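Home | Projects | People | Gallery | Contact

Search this site
Enter keywords

Cup and Mug Tree: Gallery of the Re-grasping Study

This page collects the material from our study on hanging cups, which we carried out inside the Cekley project. The text was written by Urmila Goel. The full method is given in the report, and here I give only what a visitor needs for understanding the pictures.

The question of the study was simple. When a robot picks up a cup, the first grasp is often good for lifting but bad for hanging. The handle may point to the wrong side, or the fingers may cover the part which has to go over the peg. A person solves this problem without thinking and turns the cup in the hand, or passes it to the other hand. We wanted to know if a policy trained only from demonstrations can learn when such a correction is necessary, and when it is better to continue with the grasp it already has.

We recorded 422 demonstrations with 9 operators. Every operator received 30 minutes of practice before the recording started, and the practice trials were not used for training. The operators were free to choose the left or the right arm. We did not tell them which peg to use, and this made the data more varied than in our earlier work with the Lisotar fixture, where the target was always the same.

The policy was compared with two others. The first, which we call Flirkcombe, plans the grasp once and does not change it later. The second is allowed to release the cup and grasp again, but only at fixed moments. Our own policy may decide this at any moment. It hung the cup more often than both of them, and the difference was largest when the cup was lying on its side at the beginning. With a standing cup the three policies were close to each other, and I would not like to claim more than this.

Two kinds of failure remained at the end of August. In the first, the policy corrects the grasp again and again and the time runs out. In 11 of the evaluation trials this was the only reason for failure. In the second, the cup touches a neighboring peg on the way and the tree is pushed. The tilted post makes this worse, as the free space around each peg is not the same. We tried a penalty for long trials, but then the policy became too quick and accepted poor grasps, so we took it out again.

For the cup pose we used the Sharifi tracker with its standard settings. White cups with flat sides were more difficult for it than we expected, especially under strong ceiling light. The errors were mostly in the rotation around the long axis of the cup.
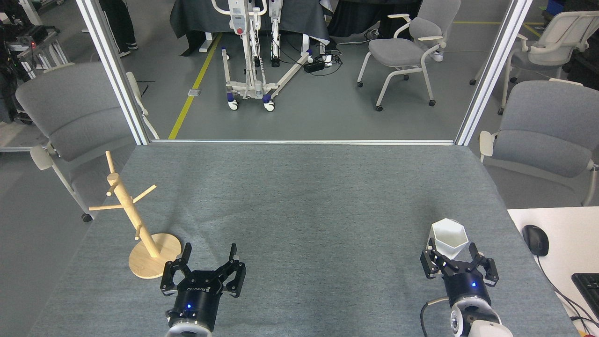
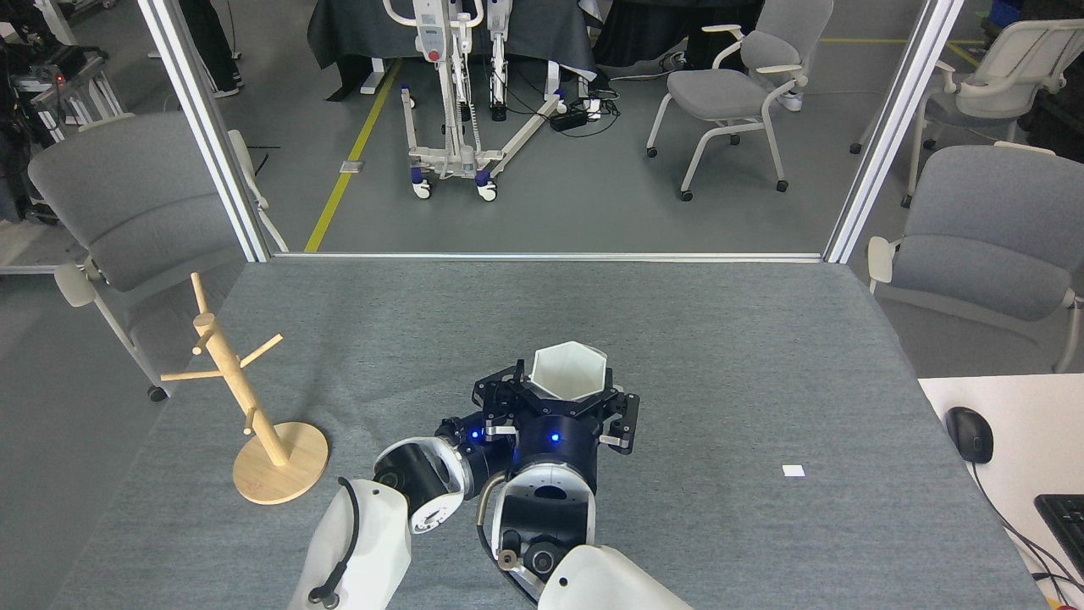

White hexagonal cup in the gripper, with the wooden mug tree on the table.

Related items
Cekley project: overview
Notes on the Lisotar fixture
Sharifi tracker: settings we use
Flirkcombe baseline: training details
Guide for new operators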